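Keeping Two Arms in Step: A Conversation on Planning Software at Pulaveck

Lorena Insaurralde leads the motion software group at Pulaveck, where a team has spent the past year rewriting the planner that coordinates pairs of robot arms. She spoke with us in March about Raltusero, the group's scheduling and control layer, and about the limits of what it can do with cloth.
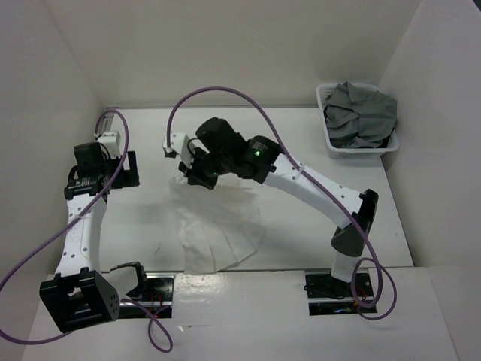
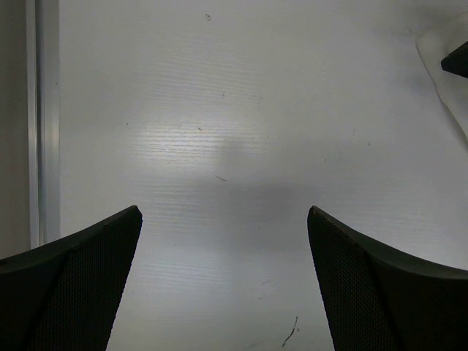

Two-arm cloth work at Pulaveck, with the second view taken close to a gripper.

"Rigid parts allow a planner to be lazy," Ms. Insaurralde said. "A box has a pose, and the pose holds until someone moves the box. Fabric has no single pose, so we stopped asking the perception module for one."

Raltusero instead receives a set of candidate grasp points along the visible edge of the material, each with a confidence score. The planner selects a pair, one for each arm, and checks the two paths against each other before either arm is released to move. A typical check takes 37 milliseconds. The earlier version planned each arm separately and settled conflicts afterward, and operators often saw one arm wait for long periods.

White material on a white surface remains the hardest case for the perception module. "Color tells you very little there," she said. "You depend on creases and on faint shadows at the border. We trained on too few of those at first, and the scores were far too confident."

The group maintains a regression suite of 1082 recorded episodes, of which 434 involve pale fabric. Every change to the planner is replayed against the full suite overnight. Ms. Insaurralde described the replay tool — written originally by one engineer for his own use — as the most valuable piece of software the group owns.

Asked about cable handling, she acknowledged that the planner still treats cables as a fixed margin around each link. A better model is under development with the Echeverri office, but she declined to give a release date.

Pulaveck plans to open the logging format to outside partners, beginning with the integration center at Cundville. The planner itself will remain internal. "The format is stable and we can support it," she said. "I would not say that of the planner interface yet. It changed again last month."

Related items
Cundville Center Expands Test Space for Integrators
Logging Formats for Multi-Arm Systems: A Short Guide
Echeverri Office Names New Controls Lead

This site uses cookies to measure traffic and remember your settings. By continuing to browse, you accept our cookie policy.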